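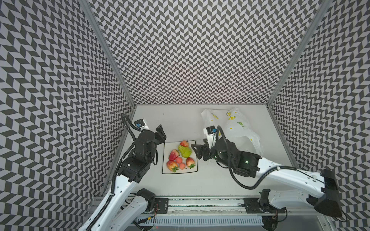 *Bagging exercise: two arms, a plate of artificial fruit and a plastic bag.*

# Workshop Tips: Packing Fruit with Two Arms

Issued to members of the Vesberg Student Robotics Club, June 2024

The bagging exercise forms part of the Mowat project and is open to all members who have completed the bench induction. The following guidance was drawn up after the February session and replaces the earlier sheet. It applies equally to members who are preparing for the Nistance competition.

## Before starting

- Wipe the table top with a dry cloth. Crumbs of tape and loose threads catch on thin plastic.
- Check that both wrist camera cables can follow the full movement of the arm. A cable should hang in an easy loop and should never be pulled straight.
- Open and close each gripper 10 times by hand control.
- Shake the bag out and lay it within reach of both arms. A bag that has been folded flat for storage should be opened by hand first - the sides tend to cling together.
- Place the plate where either gripper can reach any piece of fruit without crossing the other arm.

## Picking up and placing

Soft fruit shapes should be held across the widest part, with one finger on each side. Gripping by the leaves is not permitted in scored attempts. Close the fingers slowly and stop as soon as the piece is held; further pressure tends to turn a rounded shape out of the grip.

Members should settle which arm is to manage the bag and which is to carry before the attempt begins. Changing over midway is allowed, but the change must be entered in the log. 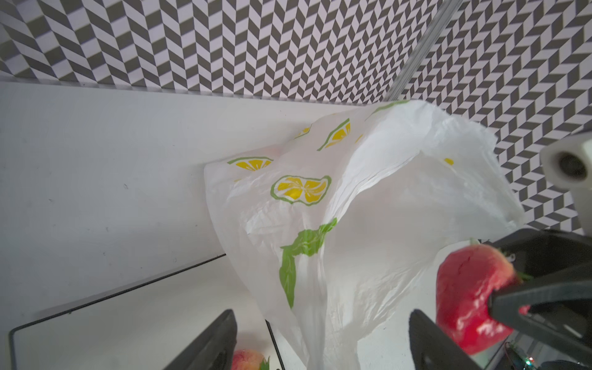 One member wrote to say that the carrying arm ought to wait above the plate until the mouth of the bag is fully open, as going in early had cost their group five attempts in a row. The point is accepted, and groups are advised to allow for this pause when planning their time.

Release each piece low in the bag. Pieces dropped from the rim may roll out again, and the attempt must then be marked as incomplete.

## Working close to the plastic

Thin film shines under the enclosure lights and can hide the outline of a piece lying in a fold. Where the wrist view is unclear, consult the fixed view before moving. Fingertips should approach a fold with care and should be drawn back along the same line if the plastic begins to follow them.
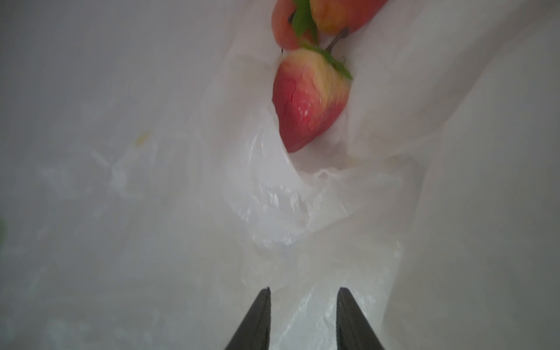 ## Keeping the log

The shared log now holds 3,654 attempts. Of these, 37 cannot be used for want of a group name or a result. Each entry should give the group, the arm used for carrying, the number of pieces placed and the result.

## Putting away

1. Return both arms to the rest position and switch off at the bench.
2. Empty the bag and look inside for small pieces.
3. Fold the bag loosely. Torn bags go in the recycling crate by the door.
4. Put the fruit back in the box marked Ceson.
5. Sign the bench sheet.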